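Start | Magazin | Küche | Genuss | Reisen | Archiv

April 2023
Von der Redaktion

Filterkaffee von Hand

Wer in Furnberg morgens Kaffee kocht, drückt meistens auf einen Knopf. Seit zwei Jahren verkauft der kleine Laden Filali in der Altstadt aber wieder mehr Handfilter als Kapseln. Die meisten Kunden nehmen einen Filterhalter, eine Packung Papier und ein Pfund gemahlenen Kaffee mit, fertig ist die Ausstattung.

Beim Halter hat man die Wahl zwischen Keramik, Kunststoff und Glas. Glas nimmt keinen Geschmack an und lässt sich gut reinigen, bricht aber leichter. Die Rippen haben einen Zweck: Sie halten das Papier auf Abstand zur Wand, damit der Kaffee gleichmäßig abläuft.
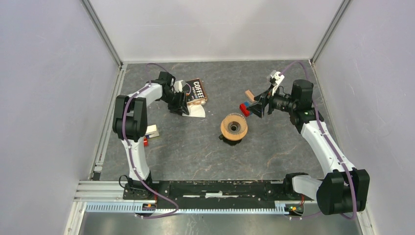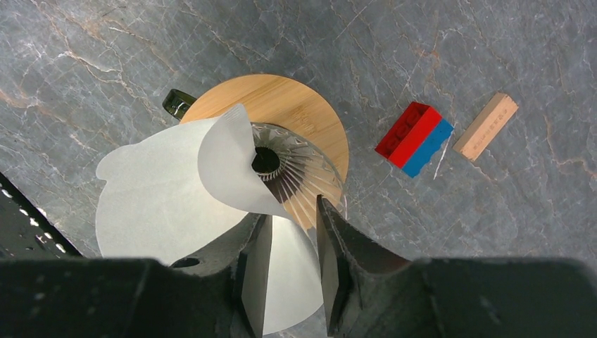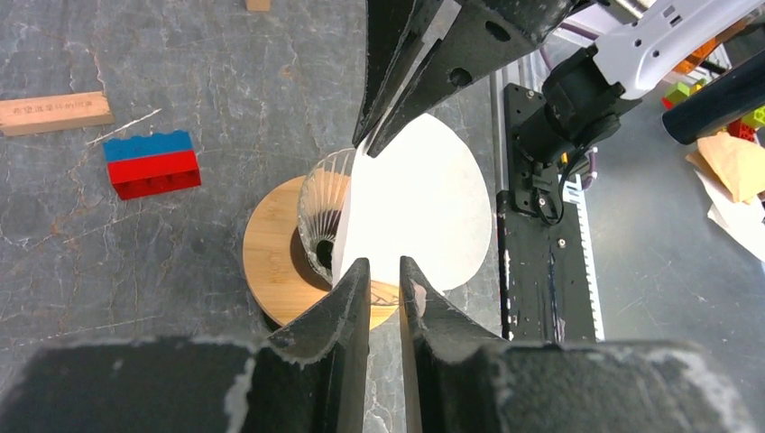
Das Papier wird an der Naht umgeknickt, aufgefaltet und eingesetzt. Danach einmal mit heißem Wasser durchspülen und das Wasser weggießen - viele lassen das aus und wundern sich über den Pappgeschmack. Für eine große Tasse reichen 16 Gramm Kaffee, mittelfein gemahlen. Zuerst nur wenig Wasser aufgießen, kurz warten, dann in Kreisen weitergießen. Nach etwa 4 Minuten sollte alles durchgelaufen sein. Dauert es länger, ist der Kaffee zu fein gemahlen.

Eine angebrochene Packung gehört gut verschlossen in den Schrank. Im Kühlschrank zieht der Kaffee Feuchtigkeit und fremde Gerüche. Bei Filali wird auf Wunsch im Laden gemahlen, auch in kleinen Mengen. Im Juli soll eine zweite Filiale in Randcombe öffnen.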